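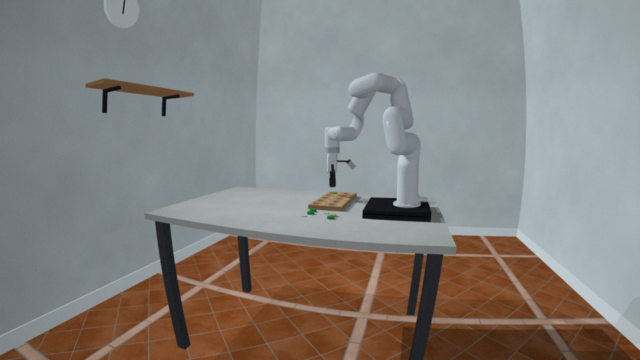 A white robot arm on a gray tabletop in a tiled room.

Search this site Go

The Last Five Minutes at Melnychuk Gym
By Nadiia Bondarchuk
February

The heat in the old Melnychuk gym comes up through a grate behind the visitors' bench, and by the fourth quarter the visitors are usually sitting as far from it as they can get. Spyros Vlachou swears he never turned it up on purpose. He has coached the Mindik men's team in the Fatano league since 2000, and he has a way of smiling at the floor when you ask him about it that I've given up trying to read.

I grew up four blocks from that gym (my brother kept the scorebook one winter, badly), so I'll admit I walked in ready to love everything. Mindik is a town team in the oldest sense. The point guard, Kgomotso Chauke, teaches middle school math and grades papers on the bus to away games. The center, Kacper Gajewski, drives a bread truck and has usually been up since before four in the morning, and still he runs the floor like somebody is chasing him. They practice two nights a week, they buy their own shoes, and this season, to everybody's surprise including their own, they're in first place.

How did that happen? Well, ask Vlachou and he'll talk your ear off about rebounding. He thinks people watch the ball too much. He'd like you to watch the feet, especially on the weak side, where Gajewski spends most of the night leaning on men bigger than he is.

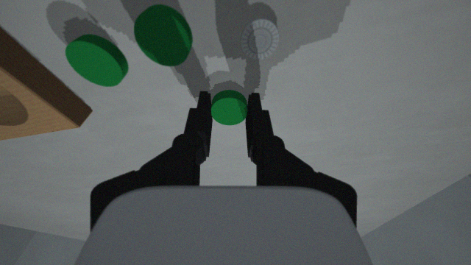
Chauke has another theory, and hers or mine or anyone's is as good as the next, but I'm partial to it because the math teacher worked it out during a long ride home from Bralloler. (That's his mother's saying, by the way, "hers or mine," and the whole team has picked it up.) He figures Mindik wins because it stopped shooting early. Last year they'd come down and let one fly the first time anyone was open. Now they pass until the other team gets tired of chasing, and somewhere in there Demyd Zhuravel gets loose in the corner.

Zhuravel is 20 and shoots with his elbow stuck way out, which drives Vlachou crazy right up until the ball goes in. Against Bralloler last month he scored 17 in the second half, and the folks along the baseline were stomping so hard the water cooler walked a foot to the left. I was standing next to it. My coat is still drying!

There's one more home game before the playoffs, and then a trip back to Bralloler, where the rims are tight and the crowd sits practically in your lap. Gajewski has already traded his morning route for that week. Vlachou wants to spend the next practice on nothing but boxing out, and Zhuravel has asked, very politely, if there might also be some shooting.

Contact us | Copyright, all rights reserved | Back to top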